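Posted in: Kids' Corner > How Games Work
3 comments

What Is a Board Game Expansion?

Have you ever loved a game so much that you wished the box had MORE in it? More cards, more monsters, more places to explore? Game makers have wished that too, and they came up with something great. It's called an expansion! 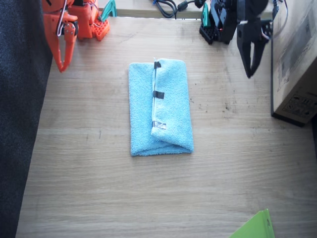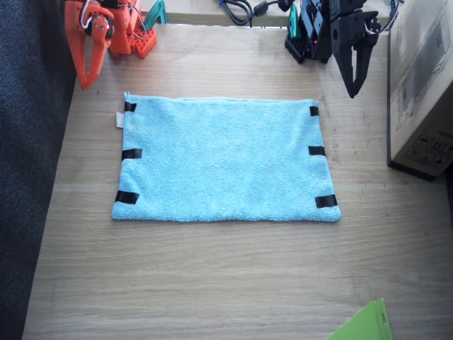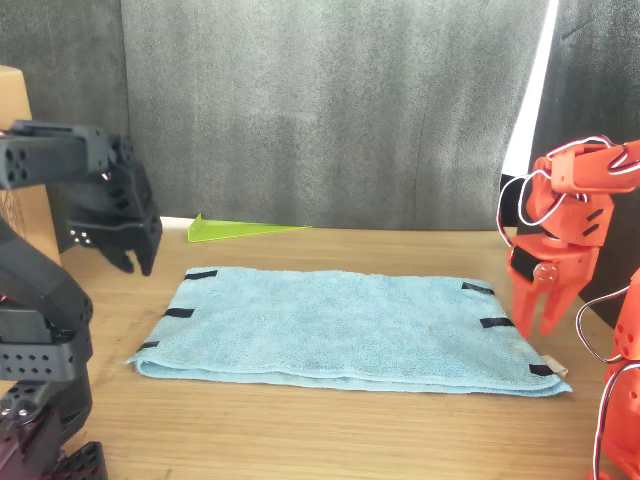
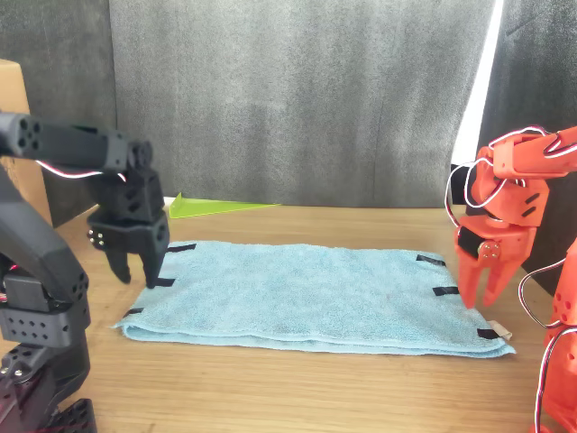
A light blue towel on a wooden table, four views.

An expansion is a box (or a little packet) of extra pieces that you add to a game you already have. You usually can't play it by itself. The first game is called the base game, and the expansion plugs into it, kind of like adding a new room onto a house. You still need the house!

Let's look at one. In the base game Skillen, everybody plays as mountain explorers. You draw cards, climb higher, and try to get home before the snow closes the path. It comes with 100 cards and a folding board. Then there's the expansion, Hiltetti, which adds 40 new cards and a set of caves. Now you can go down as well as up! The caves have bats, underground rivers, and a grumpy giant named Hyun who blocks the tunnels unless you trade him something. He really likes cheese.

So how do you use all that new stuff? There are a few ways, and the rule book will tell you which one to pick.

Sometimes you shuffle it in. You take the new cards, mix them with the old ones, and play like you always do. This is the easiest kind, and you can start right away. The fun part is that you never know when a new card will pop up.

Sometimes you swap. You take out some old cards and put new ones in their place, so the deck stays the same size. Keep the old cards in a bag so they don't wander off under the couch.

And sometimes you get a module. That's a fancy word for a small part you can use or skip. The caves in Hiltetti are a module. If your little brother is still learning, leave the caves in the box and just play with the new cards. Next time, bring in the caves and Hyun too!

How do people make an expansion? Talha Jafri has been making games since he was in fourth grade, and he drew every card in Hiltetti. He says the hard part is balance. Balance means that everyone has a fair chance to win, and no card is so strong that it spoils the game. Imagine a card that said "You win right now." You'd be happy if you drew it, but your friends would want to go do something else!

To check the balance, game makers do playtesting. They play the game again and again, with all kinds of people, and they write down what happens. Hiltetti was played 295 times before it was finished. In the first version the bats stole a card from you on every single turn, and the testers got really tired of those bats. Now they only steal when you wake them up - so tiptoe!

Will the new cards match the old ones? They need to! The backs have to be the same color and the same size. If the new cards had a different back, you could spot them in the deck before anyone drew them. Printers work hard to get this right, and even then you might see a tiny difference if you hold two cards side by side under a bright lamp.

Some games have one expansion and some have lots. There are card games with more than 2000 different cards when you put everything together. You don't need them all. Plenty of families play the base game for years and have a wonderful time.

Try it yourself!

You can make an expansion for a game you have at home. Ask a grown-up first if you want to use the real pieces. Pick a game and think of one new thing it could have. It could be a new character, a new space, or a new card. Write it on a piece of paper and cut it out. Then play with it and see what happens. Was it too strong? Too boring? Change it and play again. You're playtesting!

I made one for a race game once and called it Skoltuvel. It was a slippery slide that sent you all the way back to the start. My cousins hated it, so I changed it to three spaces back, and then they asked to play it all afternoon.

Words to know

Base game: the first game, the one you need to have.
Module: a part you can use or leave out.
Playtesting: playing a game to find out what needs fixing.

Tagged: board games, card games, make your own, ages 7 and up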